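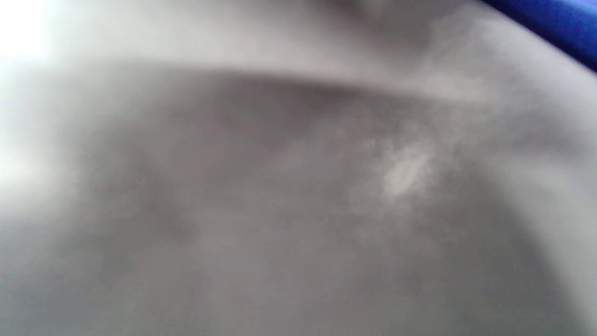
3. How the lake rocks

Lake Plakholm is a wonderful place to study water that moves without going anywhere. It fills a deep trench cut by ice, 27 km from end to end and so narrow that people on opposite shores can hear each other's dogs. The deepest point is 222 m down, a little south of the middle. There are no tides worth the name, and in winter the rivers that feed it are low and quiet. Yet anyone who sits on the stone landing at Grullis, at the northern tip, after a hard blow from the south will see the water creep up the steps, pause, and slide back down again, over and over, for the better part of a day. The local word for this translates as "the lake breathing," and we have not found a better one.

The motion is a seiche, a standing wave that takes in the whole lake at once. Wind pushes the surface water toward one end and holds it there, so the lake tilts very slightly. When the wind drops, the tilt lets go, and the water runs back, overshoots, and piles up at the other end. What makes Plakholm so rewarding is how cleanly it does this. Many long lakes bend, or split around islands, or have a shallow shelf that eats up the energy in a few swings. Plakholm has steep rock sides almost all the way along and only one real narrowing, at Xaba, close to the midpoint.

3.1 Gauges and placement

We recorded water level at five stations from November to the end of February 2021. Each station used a Getico pressure gauge fixed inside a length of pipe and bolted to rock below the lowest winter level. The pipe matters a great deal. Ordinary wind waves would swamp a signal this gentle, and a pipe with a small opening at the bottom smooths them away while letting the slow rise and fall through untouched.

Two gauges went in at the ends of the lake, where the swing should be largest. One went in at Xaba, where we hoped to see almost nothing. The remaining two sat between Xaba and each end, and they turned out to be the most useful of the lot, for reasons given in Section 3.3. Air pressure was logged on land at Grullis and subtracted from every record. We also kept a simple wind log at the same spot, and the residents who had been noting lake level on the landing steps for years were kind enough to let us copy out their notebooks.

3.2 The main swing

The first strong event arrived within days of the last gauge going in, and it was a beauty. A southerly gale blew through the night and died away before dawn, and by breakfast the records from the two ends were mirror images of each other. When Grullis was high, the southern end was low, and the other way around. The full cycle took 25 minutes. We had expected to need a good deal of filtering to bring the pattern out, but in this event it could be read straight off the raw plot.

The same period came back in every event we recorded, strong or weak, whichever way the wind had blown. This is just what theory asks for. The time a seiche takes depends on the length of the basin and on how fast a long wave can travel through it, and that speed depends only on depth. A simple box of the same length, filled evenly to Plakholm's greatest depth, would rock faster than the real lake does. The real lake shoals toward both ends, which slows the wave, and when we put the surveyed depths into the calculation the predicted period and the measured one agreed very well.

Xaba behaved beautifully too. The level there hardly changed during the main swing, even on mornings when the steps at Grullis were going under and coming out again. This fits a wave with a single still line across the middle. Still, in this sense, refers to height alone. All the water that passes from one half of the lake to the other has to squeeze through the narrows, so the place with the least rise and fall has the strongest currents. Fishing families at Xaba have always set their nets to run with the channel after a storm, and they told us that a net set across it comes back rolled up like a rug. We did not measure currents this season and would dearly like to.

3.3 A second, faster motion

The quarter-point gauges gave us our best surprise. In several of the weaker events they showed a short, quick ripple riding on the main swing, with the gauge at Xaba suddenly joining in. This is the second mode, in which both ends rise together while the middle falls. It has two still lines, and the quarter-point gauges lie near them without sitting exactly on them, so they catch a small share of it. Comparing how much each one picks up lets us work out where the lines fall. Both are pushed a little toward the ends of the lake compared with where they would lie in a plain box.

The second mode seems to need a different kind of push. It showed up most clearly when a squall crossed the lake sideways and hit the middle stretch first, leaving the ends calm for a while. Steady wind along the axis hardly stirred it. The older notebooks from Grullis mention "quick breathing" on certain winter days, and several of those entries also note sudden gusts from the west. We find this match exciting, although one season of gauge data is too short to lean on it heavily.

3.4 How long it lasts

Once started, the main swing fades slowly. Each cycle is a touch smaller than the one before, and the loss is steady enough to follow until the signal sinks into the background noise. Most of the loss probably happens at Xaba, where fast water drags over a rough bed of boulders. Ice may also play a part. A thin sheet formed along the northern shore late in the season, and the one event recorded after that died out sooner than the rest. A single case proves little, but it gives us a very good excuse to go back for a longer and colder winter.

Figure 3. Pale gray curved surface, with a darker band across the upper third.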